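Brazo casero con pinza Grakari: ¿sigo en simulación o ya corto el aluminio?

Foro Taller compartido > Robótica y automatización

thorarinn_o
Mensajes: 37

Buenas tardes a todos. El español no es mi lengua, así que pido paciencia si uso alguna palabra técnica de manera rara.

Estoy construyendo un brazo en el taller Skorkberg, en el banco del fondo. La base y los dos primeros eslabones ya están atornillados. La muñeca existe solamente como archivo y la pinza, que llamamos Grakari entre nosotros, está impresa en una primera versión que no me gusta: los dedos flexan hacia fuera cuando aprietan. Antes de gastar más material he decidido preparar la mesa en el simulador y ensayar allí los agarres, con un brazo de catálogo en lugar del mío, porque el mío todavía no tiene un modelo decente.

He puesto sobre la mesa cosas de tamaños y formas muy distintas: panes, fruta, bloques de colores, un cartón de leche. La pieza que más me interesa es una facetada, de color verde azulado. En una naranja los dedos encuentran siempre una curva parecida, pero en esta las caras están inclinadas y el contacto cambia mucho con pocos grados de giro.

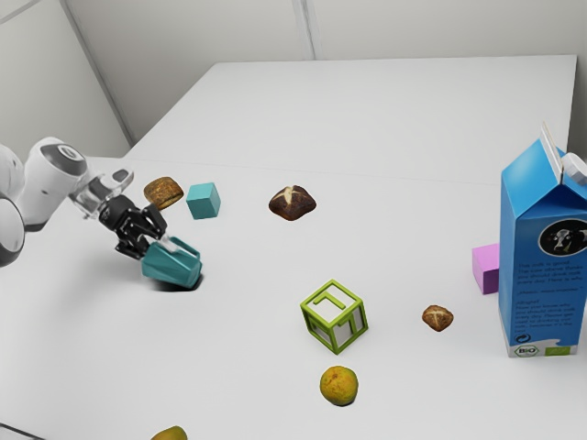
Mi duda es de método. Llevo 3000 intentos simulados con dedos paralelos y 877 terminan con la pieza girando entre los dedos durante la subida. No cae siempre, pero gira, y después es imposible dejarla en la orientación correcta. Puedo subir el coeficiente de fricción hasta que el problema desaparezca, pero me parece que así me engaño.

Tengo dos caminos:

1. Seguir en simulación, variar la fricción y la masa en cada intento, y rediseñar los dedos con esos datos.
2. Terminar la pinza real como está, pegar goma en las puntas y medir en el banco.

¿Qué haríais vosotros? La apertura máxima es de 89 mm, por si sirve. El cartón, por tanto, lo dejo como obstáculo y no como objeto para coger.

nabil_z
Mensajes: 877

El camino 2, sin pensarlo mucho. Con todo el respeto, 3000 intentos con un contacto mal modelado son 3000 veces el mismo error. Un par de puntas de silicona y una tarde de banco te dicen más.

Yo con la mía perdí dos meses ajustando parámetros. Cuando por fin la monté, el problema gordo era el juego del servo, que en el simulador ni existía. Eran servos Dufour de los baratos, y desde entonces miro primero la holgura y luego todo lo demás.

Y otra cosa, ¿qué modelo de colisión usa la pieza? Si has dejado la envolvente convexa automática, los dedos están tocando una forma que no es la que ves.

chukwu_adeyemi

No estoy de acuerdo con Nabil, o solo a medias. Lo de la colisión sí, eso hay que mirarlo hoy mismo. Pero decir que la simulación no vale porque no modela el servo es tirar una herramienta por un fallo que se arregla metiendo holgura en la articulación. En Piseck hicimos una pinza para piezas torneadas y la geometría de los dedos salió entera del simulador. Luego en real hubo que corregir la fuerza y poco más.

Þórarinn, yo haría esto antes de imprimir nada:

- Descomponer la malla de colisión en varias partes convexas.
- Poner el centro de masas donde toca y no en el origen del modelo. Una pieza que gira al subir suele ser una pieza cogida lejos de su centro.
- Bajar el paso de tiempo a la mitad y repetir una tanda corta. Si el resultado cambia mucho, el problema es numérico.

thorarinn_o

Gracias a los dos. Nabil tenía razón en lo de la colisión: era una envolvente convexa única. Además el centro de masas estaba en la base de la pieza. Qué vergüenza.

He corregido las dos cosas y he repetido una tanda. Gira mucho menos. No doy un porcentaje todavía, prefiero hacer una tanda larga esta noche con la fricción variable.

En cuanto a la holgura, ¿alguien tiene un valor razonable para empezar? Mis servos son usados y no encuentro la hoja de datos.

nabil_z

Mídela. Comparador apoyado en la punta del dedo, empujas con la mano en los dos sentidos y apuntas la diferencia. No uses la hoja de datos aunque la encuentres, los servos usados tienen la holgura que les ha dejado el dueño anterior.

tsion.t

Me meto por el lado de la visión, porque veo que habláis solo de contacto y a mí me preocupa más cómo vas a encontrar la pieza. ¿La vas a localizar con cámara? Los materiales brillantes y translúcidos son una pesadilla en real. Los bordes desaparecen según la luz y la profundidad sale llena de agujeros (¡o te da la distancia del fondo, que es peor!). Si en tu simulador la profundidad viene perfecta, todo lo que entrenes con eso se te va a caer el primer día.

¿Puedes subir una vista cercana de algo así?

thorarinn_o

Sí, la idea es localizar con cámara, una fija sobre la mesa y quizás otra más tarde. Subo una vista cercana de la mesa. Mirad el borde alrededor del agujero de la parte superior: a través de él se ve el suelo claro, y más abajo las facetas interiores se mezclan unas con otras. Mi detector de bordes encuentra allí líneas por todas partes — más líneas de dentro que de fuera. Con el cubo de marco verde lima, en cambio, no tengo ninguna queja.

Por la noche bajo el brillo del material y comparo, aunque me parece un poco hacer trampa.
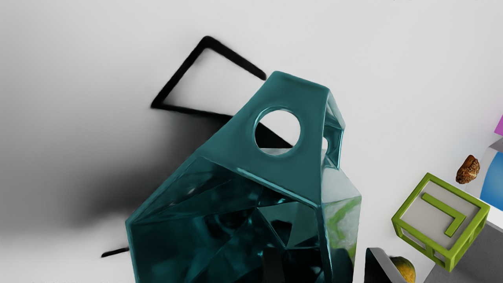 tsion.t

Justo lo que me temía. Bajar el brillo no es trampa si la pieza real la vas a imprimir tú: píntala mate y ya está. Si la pieza real va a ser de resina brillante, entonces deja el brillo y ensucia la profundidad a propósito. Quita puntos al azar, sobre todo en los cantos y en la parte más transparente.

El agujero yo lo aprovecharía. Un anillo redondo con el borde biselado se encuentra bastante mejor que un montón de triángulos. Ajusta una elipse y con eso sacas la orientación.

beathag_u

Llevo rato leyendo y tengo una pregunta de mecánica. Si la pieza tiene un agujero arriba, ¿por qué la aprietas por las caras inclinadas? Yo metería un dedo por el agujero. Un dedo fino con punta redondeada, el otro plano por fuera, y se acabó el giro.

chukwu_adeyemi

Entonces tienes una pinza para una sola pieza. Þórarinn ha puesto panes y fruta en la mesa, supongo que quiere coger de todo.

beathag_u

Los dedos se cambian con dos tornillos. No veo el drama.

nabil_z

Beathag, con dos tornillos y una recalibración. Si la punta no vuelve exactamente al mismo sitio, no aciertas en el agujero. Lleva pasadores de centrado o no te molestes.

thorarinn_o

Tengo que responder por partes.

A Chukwuemeka: sí, quiero coger de todo, excepto el cartón. No he previsto dedos intercambiables, pero la idea de Beathag me gusta y el portadedos ya tiene sitio para dos pasadores.

A Tsion: la pieza real será impresa por mí, de modo que la pintaré mate. He probado la elipse con unas pocas vistas y el ajuste es estable mientras el agujero no se ve demasiado de lado. Cuando se ve muy oblicuo, queda como una ranura y la orientación salta.

A Nabil: he medido la holgura como dices. Es peor de lo que esperaba y voy a cambiar el servo de la pinza antes de seguir. Los dedos nuevos pesan 37 g el par, entonces el servo actual no tiene excusa.

El plan queda así: repito la tanda con la holgura medida, imprimo dedos con las puntas en uve y un hueco para la goma, y los pruebo en el banco. El aluminio de la muñeca espera hasta mayo.

nabil_z

Me parece bien. Para la goma, pégala con cianoacrilato flexible y lija antes el plástico. La cinta de doble cara se va corriendo en cuanto aprietas fuerte.

tsion.t

Cuando la orientación salte, quédate con la última buena y mueve un poco la cámara si puedes. Y guarda las vistas que fallan en una carpeta aparte, te harán falta.

thorarinn_o

Una última pregunta sobre las puntas en uve: ¿qué ángulo usaríais? He dibujado 90 grados, pero con los panes pequeños temo que se claven en la corteza.

beathag_u

120 y canto redondeado. Si luego ves que la facetada baila, cierras un poco.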